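Two-arm bench, notebook
21 Aug 2020
Written up by Itzel Cuevas. Ebise Gebreyes on the laptop for the first half, then we swapped.

Carried over from July: left wrist cable rerouted over the top of the gripper so it stops rubbing on the forearm. Both gripper mounts are the white boxy ones from the second print batch. The old gray ones are in the drawer marked Rankin, please leave them there until I have pulled the inserts out.

Task for the session is the paddle case. Left arm holds the fabric, right arm works the zipper pull. We picked it because the pull has a length of chain on it, which gives the fingers more to aim for than a bare tab. Ebise wanted to start with the pencil case again and I said no, we have learned what we can from the pencil case.

Left gripper closing force set to 499 in the config. At 700 last month the fingers dug in hard enough that the motor driver complained, so stay under that until we have put pads on. Right gripper left at its default.

Start position: case flat on the table in front of the left arm, chain laid out toward the right gripper. Left goes down first near the top of the red panel and closes. Right stays where it is until left reports closed.

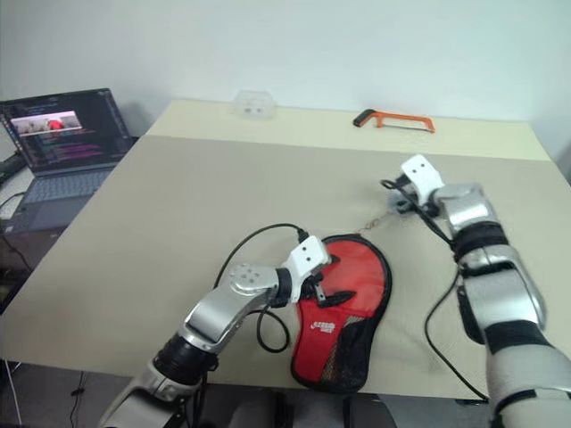 Left arm holding the red case near its upper left edge, chain laid out toward the right gripper.

Notes on the hold. The fabric folds a little where the fingers pinch it. I don't mind the fold, but it changes where the zipper sits compared with the model Ebise made, and the model assumes a flat case. Two ways around it: grip closer to the piping, where it is stiffer, or find the zipper again after the grip closes. I prefer the second. Ebise prefers the first because it needs no new code. We will try hers first.

Also on the cables. Right gripper has one loop running left and a long one hanging down the inside of the arm. The long one wants a clip. I have ordered clips from Prurnton, a bag of the small ones. Until they come, use tape and check it before every run.

Black pouch and paddle
Same table, same two arms. The black pouch is round, so there is no handle end to line up on, and the outline matcher had nearly nothing to work with when I tried it on saved pictures. For this one we place the grip by hand from the laptop and save the pose. The pose goes in the Ekeo folder under pouch, with the date left off the file name so the script can find it.

The paddle goes on the right side of the table, red face up, handle toward the lower left. Keep the right fingers spread while they are over it. Don't bring them down until the left side has finished moving, the wrist is wide and I don't trust the collision boxes on it yet.
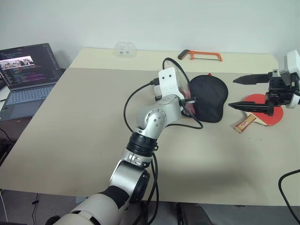

To do
Clips on the right arm cables when they arrive.
Pads for the fingers, both arms. Ask at Pirnton whether they still sell the thin rubber sheet.
Ebise: try the grip point closer to the piping, 4 runs, write down the force reading on each.
Itzel: write the step that looks for the zipper after the grip closes, so it is ready if we need it.
Add the wrist housings to the collision model at their real width.
Put the hacksaw back on its hook before the next session.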